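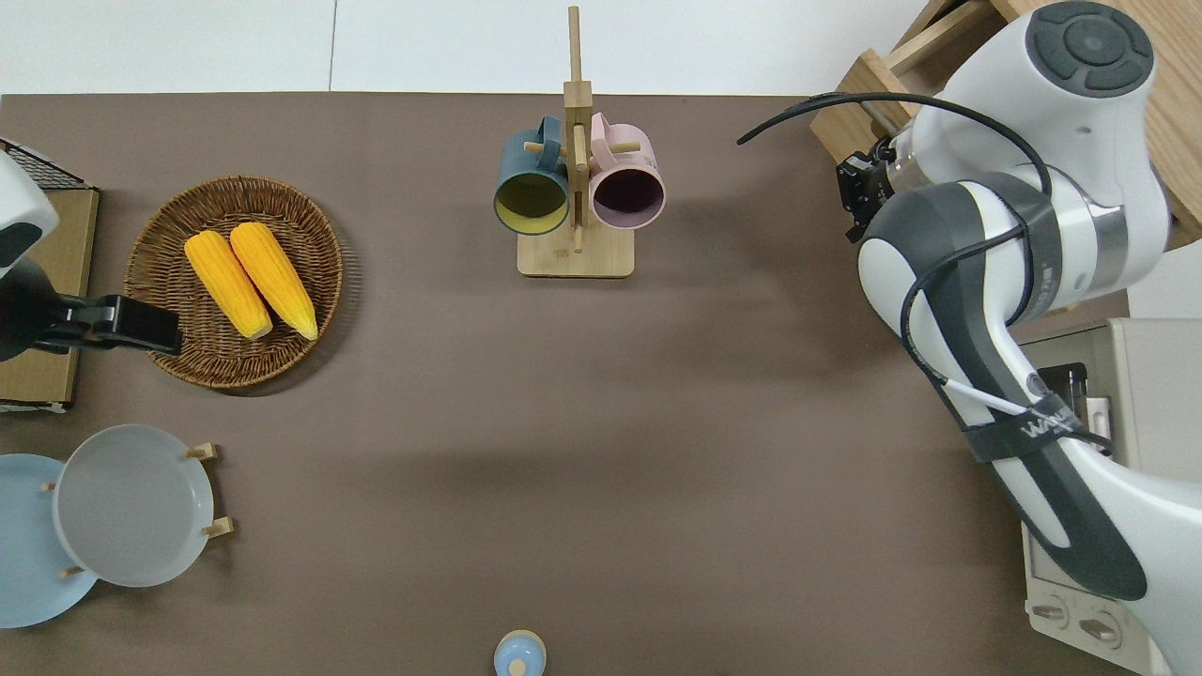
The inventory of the house at Munasinghe Lane began in the kitchen, since the kitchen had the fewest disputed items. Dinesh Samarakoon worked from a printed form supplied by Drumetti, the firm handling the estate. The form had 138 lines. Each line had a column for the object, a column for its condition, and a narrow column headed "Disposition," in which he was to write K for keep, S for sell, or D for discard. He started with the table. Two yellow corn cobs lay side by side in a round wicker basket, and he left them off the form, food being excluded under note 4. He entered the basket on line 1. On line 2 he entered the mug tree, light wood, rectangular base. On line 3 he wrote "mug, dark teal, yellow inside," and on line 4 "mug, pink, purple-brown inside." Then he put the pen down and read lines 3 and 4 again.

The previous inventory, made when his aunt took out the insurance policy, was clipped behind the new one. It gave the mugs as a set, with a single value. The form did not allow a set to be divided unless both heirs signed next to the entry. There were two heirs. The other was his cousin, Parveen Bhattacharjee, who was upstairs measuring a wardrobe.

He called up to her that he had a question on lines 3 and 4.

"Skip it," she said.

He skipped it and went on to the dish rack. It was wood, with pegs. A light blue plate and a pale gray plate stood in it. Condition: good. He turned the gray plate over to look for a maker's mark and found a paper sticker with a price of 10 written in pencil, no currency. He copied the number into the condition column, decided this was the wrong column, and crossed it out. Corrections had to be initialed. He initialed it.

The black wire rack took one line. The drawers took 22 lines. A drawer of lids was listed as "lids, assorted" after he had tried each of them on the two saucepans and found that one fit.

Parveen came down at 3:40 with the tape measure and a sheet of figures. The wardrobe was a Fukwood, the model with the fixed back panel, and it would not go around the turn in the stairs. It had to have been assembled in the bedroom. To remove it they would need to take off the cornice and saw through the panel, or leave it to the buyers.

"What is it valued at?" he asked.

"389. The sawing would cost more."

"Then it stays with the house."

"There's no letter for that," she said.

They looked through the notes on the back page. Note 11 covered fixtures. A fixture was any item that could not be removed without damage to itself or to the building. Dinesh wrote F in the disposition column and put a reference to note 11 beside it, and they both signed.

She sat down at the table and pulled the form toward her. She read the way she had read as a girl, with one finger under the line. The finger stopped at 3.

"She bought the pink one for me," Parveen said. "The summer I stayed here. I was nine."

"The old list has them as a set."

"They were never a set. Look at them."

He looked at them. They hung on either side of the post with their openings facing out. He had drunk from the teal one every February for most of his childhood, when his parents went to Wasach for the seed auction and he was left here with a bag of clothes and a list of telephone numbers. He had thought of it as the only mug in the house. He could not remember a pink one. When he said so, she told him she could not remember a teal one.

"She must have put the other one away," he said.

"Each time?"

"Each time."

Parveen turned to the summary page. The kitchen contents had been estimated at 2,000 in total, a figure neither of them believed. She turned back, wrote K on line 3 and K on line 4, and in the margin beside each she wrote a set of initials, his and then hers. She signed. He signed under her. The signatures ran over into line 5, which was the dish rack, and he had to draw a small arrow to show where they belonged.

"And the tree?" she said.

It was already on line 2, disposition blank. It could not be divided. Dinesh checked the notes again, front and back, and found nothing that applied.

"Leave it for now," he said. "Do you want to do the pantry, or should I?"

She took the pen and went to do the pantry.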